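**Sending a small electronic unit by post: box first or wrap first?**

**tansy_bench**
I need to post a small display unit back to Grandley for repair. The last one I sent in December arrived with a cracked corner. That time I used one layer of bubble wrap and a box that was far too big. What do people do now? Mine weighs 106 g without the lead.

**Cletport_Ken**
Two layers of bubble wrap, bubbles facing in, then a box with 2 cm or so to spare on every side. Fill the gaps with paper. Tape all the seams.

**hemline18**
Disagree about bubbles facing in. On a screen they can leave marks if it sits in a warm van. I put tissue against the screen first and then it doesn't matter which way they face.

**Cletport_Ken**
Never had marks, and I've sent 111 parcels through Detwood. Tissue slides about.

**hemline18**
Tape the tissue to itself, not to the unit.

**oldstockroom**
I'd skip the bubble wrap if you have a hard plastic tub. Unit in the tub, padding round it, lid on, tub in the box. It takes more knocks than wrap does.

**tansy_bench**
Wouldn't a tub make the parcel a lot bigger? I pay by size.

**oldstockroom**
A bit. Depends on the tub. Mine are the shallow sort and they go in an ordinary shoebox.

**hemline18**
We get all sorts across the table at the workshop, in among the clothes. Some of it is in film, some in bubble wrap, some in tubs.
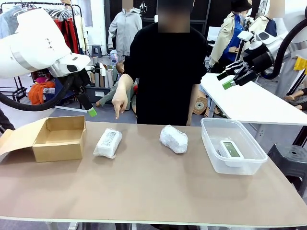

*Box, film-wrapped packet, bubble wrap bundle, and a small unit with a screen in the open tub.*

**oldstockroom**
Tub like that would do, but find a lid for it.

**Cletport_Ken**
I'd still wrap the unit before it went in. Bare plastic against bare plastic will scuff.

**tansy_bench**
Fine, tissue, one layer of wrap, then a tub if I can find one small enough. Does Detwood still want the label on the largest face?

**Cletport_Ken**
Yes, flat, and not over a seam.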